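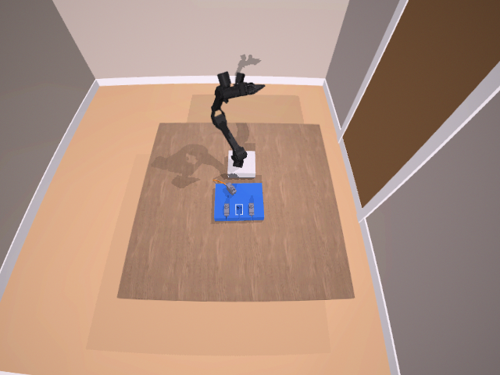
Was the Holtilby open day worth the trip if you only know robots from YouTube?
Mostly worth it, as long as you get there before lunch and don't mind standing up.

mothgrey
Went on 7 July 2022 with my brother-in-law, who was bored in 4 minutes and wandered off to find the tea. I loved it! They did the simulator first, up on the big screen — black arm on a white base, blue board in front with the little parts on it — and you could ask the chap driving it whatever you liked. I asked how long it takes to set one up and he said the Prunus job took them two weeks, then laughed and said that was the easy one.

flescombe_lad
Was there too, later session. Bit disappointed if I'm truthful. I drove over from Flescombe to see real machines and we got a good half hour of simulation before anybody took us through to the workshop.

mothgrey
Fair, but I thought that was the best bit? I'd never have followed it if they'd gone straight in with all the noise. You could see the shadow of the arm on the table and everything.

flescombe_lad
Shadows are lovely but I can look at a computer at home, mate.

tinpotter
Siding with flescombe_lad here, sorry. I went in May to the smaller one and they had us in the workshop straight away, groups of seven, ear defenders on, and it was miles better. The Maeng talk afterwards dragged a bit though. Did they do that again?

mothgrey
They did, and it's been cut down to 3 short bits with questions in between. Someone asked about an orange cable on the board and we got a very long answer about cable routing, which I enjoyed and my row did not.

oddsocks77
Is it OK for kids? Mine is nine and mad on this stuff.

tinpotter
Mine was fine in May. Take snacks, the café shuts early.

flescombe_lad
I'd say yes for the workshop half. Mine would've been climbing the chairs during the simulator.

mothgrey
There were a few kids in our lot and they asked better questions than the grown-ups — one wanted to know what happens if you put the board in the wrong place, and the chap said he'd done it himself more than once. Book the first slot, oddsocks, parking is hopeless after that.

oddsocks77
Ta all, will look out for the next one.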